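The survey of the Neklow plaza was due on 06/10/2022, and Haoran Peng had measured the joints twice. The drawings gave one width for the whole field. His gauge gave another.

He entered the figures under the Ratel job number and walked back toward the steps. Guoqing Cui was sitting on the third tread with the slab schedule on her knees. She had worked on the original pour, 36 years earlier, and had been paid for half of it.
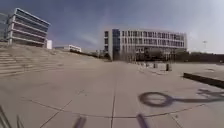
"Why does one joint curve?" he asked.

"The form crew set it to follow the steps. The straight ones came later, from a different drawing."

He wrote that down. The schedule listed 520 slabs and carried no note of a second drawing.

"Who has it?"

"Magsi had it. Then Magsi closed." She folded the schedule along its old crease. "I have a copy at home. It shows the drain."

"There is no drain."

"There is a drain," she said. "It was covered in September, before the inspection."

Peng looked at the stains on the concrete, then at his form. The form had a box for cracks and a box for stains. He crossed out his total and asked for her address.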